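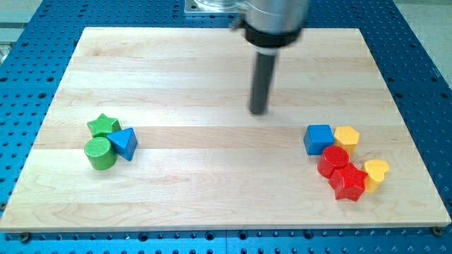 Pushing blocks with a rod: planner or learned policy?

saskia_m
Spent all of June on this and I'm still grinning! One arm, one straight rod, painted wooden blocks on a maple board, and you tell it "move the blue cube next to the green star." No grasping at all, just pushes. The policy reads the overhead view and outputs a small 2D step for the tip. Training set is 1168 short pushes, and on single-block commands it reaches the target 75 percent of the time. Code is in the Drultum repo.

vistel_dev
Love the setup. I'd still put a planner on top, though. With the red star touching both the heart and the red cylinder, any push on it moves its neighbors, and a reactive policy has no idea it just wrecked the next goal.

saskia_m
It does re-read the view after every step, so it can fix a bad nudge. The piles are where it's weakest, I'll give you that.

pawan_k
Which shapes are hardest? I'd have bet on cylinders rolling off somewhere, but yours are standing upright.

saskia_m
The star, easily. Catch a point and it spins instead of sliding. The hexagon is a dream (so many flat faces to push on).

Parveen Awan
Disagree with vistel_dev on the planner. We tried one in Scanlon and the contact model was wrong so often that we were replanning nearly every step. Better perception helped us far more. Can yours separate two green blocks when they touch?

saskia_m
Mostly! Green cylinder against green star still merges into one blob when the tops are evenly lit. I'm trying a 3 frame history next.

vistel_dev
Parveen, what friction values did you use? Ours held up fine for 2 blocks in contact, then fell apart past that.

Parveen Awan
One value for everything, so maybe that was our problem. I'll dig out the config tonight.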